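Grima Arm Review: Six Weeks With a Robot in the Packing Room

By Despina Husar
11 December 2021

I have been packing sample kits for a living for nine years, and I'll say it up front: I love this thing. The Grima is a black bench arm with a two-part controller and a piece of scheduling software called Linilance, and it has taken over the part of my job that used to send me home with a sore wrist.

Some background for those who don't do this kind of work. Harton puts together training kits for pharmacy courses. Each kit has a set of tinted bottles with practice pills in them, and each bottle has to be picked, stood up, checked and moved to a shelf or a tray in the right order. We send out 3,000 bottles in a busy month. Before the Grima arrived, every one of them went through somebody's fingers at least four times.

Setup

Plan on two days. The manual says one, and I suppose it could be done in one if you have a bench that's already level and a person who has done it before. We had neither. Florin Pascu, our maintenance guy, bolted it up the first afternoon and spent most of the next morning moving it because the cables rubbed when the arm swung left. The mounting bracket is solid, but the cable clips that come with it are junk. Buy better ones before you start!

Linilance was easier. You show it each kind of bottle, give it a name, and drag the names into an order on the screen. I had a working list by lunch, and I am not a computer person. The only thing that made me mad was that it logs you out when you leave the settings page open, and it doesn't save what you typed. I lost a list of 40 bottle names that way. Save often.

How it handles the bottles

Really well, with one or two grumpy spots. Tall bottles are no trouble at all. It comes down over the cap, closes gently and lifts straight up, and I have yet to see it crack a cap. The small ones took more fiddling. On the default grip setting it would nudge them before it closed, so they ended up a little off from where it thought they were. Dropping the approach speed to 30 percent fixed most of that — it's slower, but I'd rather have slow than pills on the floor.

Shiny tabletops can confuse it late in the day when the light gets low. Our bench has a gloss to it and we ended up pulling a shade partway down, and that helped.

It's quiet, too. I expected a whine and got more of a hum. You can hold a normal conversation next to it, and the folks at the desks quit noticing it in the first week.

What it changed for us

This is the part I'd want to read if I were thinking about buying one. Nobody on our crew lost hours. Aurelia Pop used to do nothing but move and sort, and now she runs the check station and trains the new hires, with a raise that was put in writing before the arm was even plugged in. I went from packing all day to packing half the day and looking after the Grima the other half. I like it. I come in, load the list, watch the first few picks and go do something that takes a brain.

It did change the pace of the room. When four of us packed by hand, we talked the whole time, and there's less of that now. Kieran Whiteley, who has the bench next to mine, misses it and has said so at two staff meetings. Our manager gave us back a shared break in the afternoon, and I'd tell any shop to think about that ahead of time instead of in week five like we did. 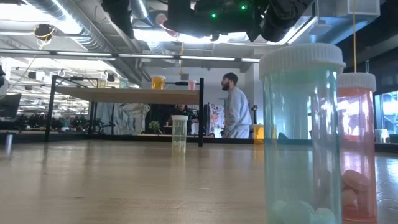 The Grima's gripper over the bench, with teal, pink and yellow-green bottles on the table.

Compared with the Filip

We had a Filip on loan for a while last January. It's faster on a straight run of one kind of bottle, no question, and if that's all you do you should look at it. But every time we mixed sizes, somebody had to stop it and swap the fingers. The Grima takes our whole range with the same gripper, and for mixed kits that beats raw speed.

Gripes

The cable clips, as mentioned. The Linilance logout. The stop button is a good size but sits on the controller, so get the extra one and put it on the side of the bench where people stand. And the phone support keeps short hours, though Emilian Anghel, who picked up both times I called, stayed on the line until the problem was fixed.

My rating: four and a half out of five. We passed 1,000 picks in the second week, and my wrist brace has been in a drawer since then. I'm asking for a second arm for the tray line next.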